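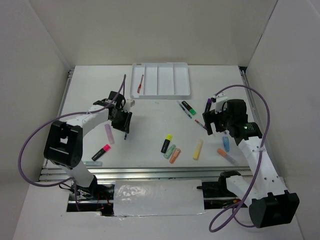
Markers and highlighters, with a white sorting tray.

Indexing old paper notebooks, part 2

In the last post I described how I collected my work notebooks into one place and decided which to keep. The kept set comes to 1063 written pages. This post covers the index: how pages are addressed, what goes into an entry, which pens I mark with, and what I would change if I had to start over. Scanning gets its own post later.

Background for anyone who skipped the first part. I worked in building ventilation for most of my career, first at a small design office and later at Fultotia, where I did commissioning and balancing. I took notes by hand on every job. The notebooks hold duct measurements, fan readings, phone numbers, sketches of plant rooms, and a fair amount of arithmetic. Former coworkers still write to me with questions of the form "do you remember why we changed the dampers at such and such a site". I usually don't, but the answer is usually on paper. Finding it used to take an evening.

Page addresses

Every index needs an address that doesn't change. I tried dates first. Dates failed for two reasons: I often wrote several pages on one day, and in the early notebooks I dated only the first page of a job. A page found in the middle of a long job had no date of its own.

The scheme now in use is notebook letter plus page number. The letter is written on the inside front cover and on the spine. The page number goes in the lower outside corner of every page that has writing on it, and blank pages are numbered too. Numbering the blanks felt like a waste until I found one I had skipped that turned out to have a faint pencil sketch on it. After that I numbered everything. The 1063 figure counts written pages only, so the highest page numbers don't add up to it.

Loose sheets are a separate problem. A sheet tucked into a notebook gets the number of the page it faces plus a lowercase letter, so a folded fan curve found opposite C41 becomes C41a. It is then taped by one edge so it can't migrate. Use paper tape with a mild adhesive for this. The clear tape I used years ago has gone brown and lifted, and it took some of the ink with it.

What an entry contains

The index itself is a plain text file with one line per topic per page. Each line has four fields separated by a vertical bar:

address | site or project | subject | remark

The site field uses the name we used at the time, spelled one way only. This matters more than it sounds. In the notebooks I wrote the Turnon job as Turnon, Turn. and T, sometimes on the same page. In the index it is Turnon everywhere, and there is a short list at the top of the file that records the variants in case I go looking through the scans directly.

The subject field uses a fixed vocabulary. Mine has terms such as fans, dampers, duct leakage, noise, controls, contacts, and calculations. I started with a longer vocabulary and cut it down after indexing the first notebook. If two terms could both be defended for the same page, they got merged. Flow readings and pressure readings, for instance, were separate at first. They were nearly always taken together and written in the same table, so I was entering every such page twice.

The remark field is free text and should be short. I allow myself one line. It's the place for things like "second attempt, first readings bad" or "see also the sketch at D12".

A page can have more than one line. Most have one. Pages from site meetings can need four or five, and these are the slow ones.

I considered a database and a spreadsheet. Zoila Cabrera, who keeps the records for a water testing lab and knows a great deal more about this than I do, argued for the spreadsheet on the grounds that sorting and filtering are built in. That's true. My reason for staying with text is that I search far more than I sort, and every computer I have owned could search a text file. If I change my mind, the separators make it a simple import. She also pointed out that I should pick a separator that never occurs in the remarks, and I checked: the vertical bar does not.

Marking the pages

I resisted marking the originals for a while. The argument against is obvious, and if the notebooks had any value to anyone besides me I would leave them alone. They don't, and a mark on the page speeds up the second pass a great deal.

The rules are:

Page numbers and addresses are in pencil. An HB leaves a line that scans well and can be corrected. I made enough numbering errors in notebook B to be glad of this.

Highlighter is used only for the site name, once per page, at its first occurrence. Yellow is the only color I use on the pages. I tested pink, green and blue on a spare page from the same make of notebook, and on my scanner set to grayscale the yellow disappears almost completely while the others leave a gray band across the text. Your scanner may behave differently, so make the test before you commit.

No highlighter over fountain pen ink or over anything written with a water-based fineliner. The highlighter drags the ink sideways, and the smear gets carried to the next page on the tip. Ballpoint is safe in my experience. Pencil is mostly safe but picks up a slight gray haze.

Felt markers are for covers and box labels only. Solvent-based ones go straight through notebook paper. I use one on the spines and let it dry with the notebook standing open.

Fading deserves a mention. A few pages I highlighted decades ago have lost most of their color along the outside edge, where light got in. The middle of the same line is still bright. I take this to mean that highlighter should never carry information that isn't also written somewhere else. An early version of my scheme used color to separate measurements from calculations. Had I kept it, the distinction would be gone in some years, and it would already be gone in the grayscale scans. The subject field does that job now.

Order of work

I do the indexing in two passes. On the first pass I number the pages, tape in the loose sheets, and highlight site names. No typing. On the second pass I type the entries with the notebook lying open beside the keyboard.

Combining the passes looked more efficient, so I tried it on notebook D. It was slower. Switching between pen and keyboard on every page costs time, and I lost track of whether a given page had been numbered, highlighted, typed, or some mixture of these. When I was interrupted I had to go back several pages to be sure.

The first pass goes quickly and can be done with the radio on. The second pass needs attention. My limit is 50 pages in a sitting. Past that point the remarks get vague, and I begin to use "calculations" for anything with a number in it. I went back over the entries from one long evening in July and rewrote most of them.

Checking

After each notebook I pick a handful of lines from the file and look up the pages, then pick a handful of pages and look for their lines. The two directions find different errors. Going from file to page catches wrong addresses. Going from page to file catches omissions, and omissions were by far the more common kind. The usual cause is two pages stuck together, or turning a leaf and reading only the right-hand side.

I also run a sort on the address field and read down it looking for gaps. A gap is acceptable if the page is blank. I enter blanks as a line with the word "blank" in the subject field so that a gap always means an error.

Has it been useful

So far there have been a few real queries. Jamshid Nouri wrote asking about a noise complaint at the Kapoor building, where we had fitted a silencer and later moved it. He wanted to know whether the noise had been measured before the move or only after. A search for Kapoor and noise returned three lines. The second was the right one, and I had the page open before I had finished my coffee. Both measurements were there, along with a note that the first set was taken with a door propped open, which explains the argument we had at the time.

A second query failed. Someone wanted the fan serial numbers from an early job, and I had no subject term for serial numbers. They were filed under "fans" along with everything else to do with fans on that site. I found them by reading through the pages. I have since added "equipment IDs" to the vocabulary, and I'm working back through the finished notebooks to add the lines. It's tedious. If you build a vocabulary of your own, think about the questions other people have asked you and take terms from those.

Remaining work

Notebooks A through G are done. H has water damage along the bottom edge, and some of the page corners will not take pencil, so the numbers on those pages go at the top. J is the one with the Sasteo job in it, and it includes a thick wad of carbon copies folded into the back cover. I haven't decided whether these are loose sheets or a notebook in their own right. At present I lean toward giving them their own letter – there are too many for one page's worth of lowercase suffixes. There is no notebook I, as a capital I in my handwriting is too easy to read as a one.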